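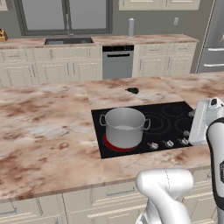 Chamado 2373: braço não gira o botão do queimador na tarefa da panela

Projeto: Cakitz (cozinha simulada, turma de robótica)
Equipe: Odera
Aberto por: Lutfa Howlader
Data: 30 de janeiro de 2026
Prioridade: média
Situação: resolvido, com uma pendência

Descrição do problema

A tarefa pede que o robô desligue o queimador dianteiro esquerdo, que já começa aceso com a panela em cima. O braço se aproxima do cooktop, a garra chega perto dos botões e o episódio termina por tempo esgotado. O queimador continua vermelho. Não aparece mensagem de erro no terminal, só o aviso de limite de passos.

Acontece com a política treinada e também com o controle manual pelo teclado, então não parece ser problema do treinamento.

Como reproduzir

1. Abrir a cena da ilha com o cooktop.
2. Carregar a semente 1256.
3. Iniciar o episódio com a panela no queimador dianteiro esquerdo.
4. Levar a garra até o botão correspondente e girar o punho.

Resultado esperado: o botão acompanha o punho e o anel vermelho apaga.
Resultado obtido: os dedos fecham, o punho gira e o botão fica parado.

Registro

Entrada 1. Reiniciei o simulador e limpei a pasta de cache. Mesmo comportamento.

Entrada 2. Troquei a semente. Com outras sementes o botão gira em parte das tentativas. Com a 1256 não gira em nenhuma. A diferença entre elas é a posição inicial da base do robô em relação à ilha.

Entrada 3. Verifiquei se o botão estava associado ao queimador certo. No arquivo da cena a associação está correta. Mudei o valor da junta direto no console e o queimador apagou. A parte lógica funciona.

Entrada 4. Liguei a visualização das malhas de colisão. A malha de cada botão está menor que o modelo visual. Os dedos fecham no desenho do botão e não encostam na malha. Quando a base começa mais perto, a garra desce mais e às vezes pega a malha por acaso, o que explica o resultado variável nas outras sementes.

Entrada 5. Ajustei a escala da malha de colisão para ficar igual à do modelo visual. Com a semente 1256 o botão passou a girar, mas só um pouco, e depois os dedos escorregam.

Entrada 6. Aumentei o atrito da ponta dos dedos e reduzi o amortecimento da junta do botão. Rodei 4 episódios pelo teclado e em 3 o queimador apagou. No que falhou, a mão bateu em um botão vizinho antes de chegar ao alvo e a trajetória desviou.

Entrada 7. Incluí um ponto intermediário acima dos botões, para a garra descer na vertical em vez de entrar de lado. Repeti os mesmos episódios e todos terminaram com o queimador apagado. A panela não saiu do lugar em nenhum deles.

Causa

Malha de colisão dos botões exportada com escala errada. O erro vem da conversão do modelo do cooktop, feita com o script antigo do repositório Granside. Os outros objetos da cena convertidos pelo mesmo script ainda precisam ser conferidos.

Alterações enviadas

Escala da malha corrigida no arquivo do cooktop.
Atrito dos dedos e amortecimento do botão passados para o arquivo de configuração, para não ficarem fixos no código.
Ponto intermediário incluído no roteiro de aproximação.

Quem já tem a cena baixada precisa apagar a cópia local antes de atualizar. O simulador usa a versão em cache se ela existir e o problema volta.

Pendência

Na bancada, atrás do cooktop, fica um objeto pequeno e escuro, de forma achatada e irregular. Ele não consta da lista de objetos da tarefa. Não interfere no teste do botão, mas pode atrapalhar a tarefa seguinte, em que a panela é levada para essa parte da bancada. Falta descobrir qual modelo é esse e se ele é sorteado junto com a semente. Abrir chamado separado.

A política treinada precisa ser treinada de novo com a malha corrigida. As demonstrações gravadas antes da correção não servem para essa tarefa e foram movidas para a pasta "antigas" no servidor Voltis. A nova gravação tem que ficar pronta antes da apresentação de maio.

Chamado encerrado por Lutfa Howlader. Reabrir se o botão voltar a travar com a cópia local já apagada, informando a semente e anexando o log completo.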